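Lo que aprendí leyendo normas de robots (y lo que me habría gustado leer antes)

Confieso que llegué a Trevier con la peor actitud posible. Me habían encargado un reportaje sobre buenas prácticas en automatización y yo me imaginaba dos días de diapositivas, café de máquina y señores hablando de apartados y subapartados. Lo del café se cumplió. Lo demás, para nada, y acabé quedándome hasta las ocho de la tarde discutiendo sobre si una bandeja puede considerarse "bien colocada" cuando está un poco girada (yo decía que no, y perdí).

Trevier es una empresa pequeña que integra brazos robóticos en talleres y laboratorios. En noviembre cambiaron de arriba abajo su manual interno, que hasta entonces era una carpeta compartida con documentos que se contradecían alegremente. El nuevo lo ha escrito casi entero Adaeze Bassey, ingeniera de seguridad, con una paciencia que yo no tendría ni cobrando el triple. Me lo dejó encima de la mesa la primera mañana y me dijo: "Léelo con un boli, que todavía hay que quitarle cosas".

¡Quitarle! Eso me gustó. Casi todos los manuales que he visto crecen como la hiedra. Alguien tiene un susto, se añade un párrafo en negrita y ahí se queda para siempre, aunque la máquina del susto lleve años en el desguace. En Trevier cada regla lleva al lado el motivo por el que existe y el nombre de quien la propuso, y si nadie sabe ya defenderla se discute si se borra. De la versión antigua cayeron páginas enteras. Mi favorita entre las difuntas obligaba a rellenar un parte en papel cada vez que se movía una silla dentro del perímetro de una célula.

Lo que sí ha sobrevivido, y con refuerzos, es la parte de simulación. Antes de que un programa nuevo toque un brazo de verdad tiene que pasar por el entorno virtual, que en la casa llaman Soltosano (pregunté de dónde venía el nombre y cada uno me contó una historia distinta). La regla pide 885 ejecuciones por tarea, con las piezas cambiadas de sitio en cada una. Le pregunté a Adaeze por qué 885 y no un número redondo, como hace la gente normal, y se echó a reír. Salió de sus propias cuentas con las tareas del año anterior, y cuando alguien propuso redondearlo ella se negó, porque un número redondo parece puesto a ojo y la gente lo negocia.
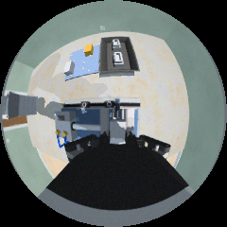

Hay otro apartado del manual que a mí me parecía una manía y que ahora defiendo en las cenas: el que habla de la vista desde la muñeca. Cuando se revisa una tarea simulada hay que mirarla también desde ahí, además de la vista general, que es la cómoda y la que queda bonita en las presentaciones. Desde fuera todo parece despejado. Desde la muñeca, la propia pinza te tapa media mesa y entiendes de golpe por qué el programa duda al acercarse a una pieza. Yo estuve una hora larga repasando ejecuciones de esa manera y salí un poco mareada, pero convencida.

Luego viene el paso al brazo real, que es donde el tono del manual se pone serio. El primer día se trabaja a velocidad reducida y con dos personas presentes, una con la mano en la parada de emergencia y la otra pendiente del movimiento. La de la parada no mira el móvil, no toma notas y no contesta preguntas de periodistas. Lo comprobé en mis carnes: le pregunté algo a un técnico en mitad de una prueba y me señaló, sin girar la cabeza, el cartel de la pared. Me puse colorada hasta las orejas.

También me llevé una sorpresa con los proveedores. Stostari, que les fabrica utillaje a medida, entrega ahora cada pieza con su modelo digital y una hoja de tolerancias, porque Trevier se lo exige por contrato. Con Dixit, que les lleva el mantenimiento, costó más ponerse de acuerdo. El manual pide una revisión de las pinzas cada 3.000 ciclos y Dixit prefería ir por calendario, de toda la vida. Hubo cuatro reuniones (cuatro, para una línea de texto) y al final se quedaron con los ciclos, pero con un aviso automático para que nadie tenga que ir apuntándolos en una libreta.

¿Y todo esto no frena el trabajo? Se lo pregunté a todo el que se dejó. La respuesta más sincera me la dio la propia Adaeze: al principio, sí, y bastante. Las primeras semanas hubo caras largas y algún programador que se saltó la simulación porque "solo era un cambio pequeñito". Ahora la norma dice expresamente que los cambios pequeños también pasan por Soltosano, y la palabra "pequeñito" está escrita tal cual, entre comillas. El aludido me pidió que no pusiera su nombre.

Yo devolví mi copia con tres cosas tachadas y una pregunta en el margen sobre la dichosa bandeja girada. Adaeze me escribió hace poco: dos de mis tachones han entrado en la revisión siguiente. El tercero lo van a votar, y de la bandeja prefiere que hablemos por teléfono.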